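3. The open-day demonstration

3.1 Setting and layout

The open day was held on a Wednesday in April in the ground-floor teaching laboratory at Wemitz. Visitors came in by the main corridor and were shown three stations, of which the arm station was the last. It used a single robot arm with a gripper, working over a white tabletop with a black curtain behind it. The same arm is used for our bench work during the rest of the year, and the curtain stays up for that work too.

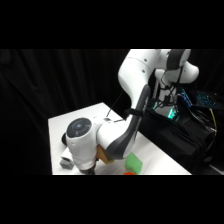
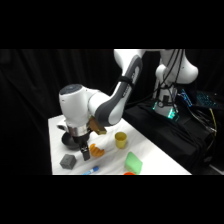
Figure 4. The arm station at the Wemitz open day, with the gripper lowered over the table and household-sized objects set out within reach.

The objects were chosen to be familiar to people who had never seen a robot work at close range. Those in the second view of Figure 4 include a bowl, a yellow cup, a marker, a green sponge and an orange object shaped like a croissant. Small blocks were also used. We kept the objects few enough that a visitor could name any one of them and be understood by the others in the group.

3.2 Visitors and groups

Booking was free and handled through the Dolmont public programme, which sent out its usual notice to schools and local residents. The room was limited to 45 people at a time by the building rules, but we kept the groups well under this so that everyone could see the table. In all, 56 visitors agreed to take part in the study, and 44 of them returned both questionnaires. The results in Section 4 use only those 44. Visitors under 16 could watch the demonstration but were not given a questionnaire.

Each group was met by a host, who gave a short talk and took questions, and an operator, who ran the arm and did not speak unless asked. The two roles were kept apart on purpose. In the pilot, one person had done both jobs, and the talk tended to stop whenever the arm needed attention.

3.3 Procedure

A session had four stages. Visitors first filled in a one-page questionnaire in the corridor, before they could see the station. The host then explained what the arm had been set up to do and where the limits of its reach were. After this the operator ran a fixed series of pick-and-place tasks, with the order the same for every group. Last came an open stage, in which visitors could suggest which object should be moved next and where it should go.

Before each task in the open stage, visitors were asked to say whether they thought the arm would manage it. Answers were given by a show of hands and noted by the host. We did not correct anyone's guess or hint at the likely result. If a grasp failed, the operator let the arm try once more and then reset the object by hand with the arm stopped.

The task software was the Jekier planner, in the same version as in our earlier study. It was run at reduced speed throughout. Some visitors asked to see the arm go faster, and the host told them that the speed was fixed for the day. The planner had been tested beforehand on a set of up to 3,000 recorded attempts, but no new training was done during the open day and nothing the visitors suggested was fed back into it.

The second questionnaire was handed out at the door. It repeated the questions from the first and added a space for free comments. Most comments were a single sentence. They were sorted using the Kwofie scheme, with one change: we split the heading "trust" into comments on safety and comments on skill, as the pilot comments had mixed the two.

3.4 Departures from the plan

Two things did not go as planned. The second group of the morning started late after a fire door alarm, and its open stage was cut short. We kept its questionnaires but left its shows of hands out of the counts. In the afternoon, several visitors who had already attended came back with family members. They were welcome to watch again but did not fill in further forms.

The free comments from the afternoon were also longer than those from the morning. The afternoon host had put chairs and a table by the door, while in the morning people wrote standing up. We did not control for this, and the length of comments is not used as a measure in Section 4.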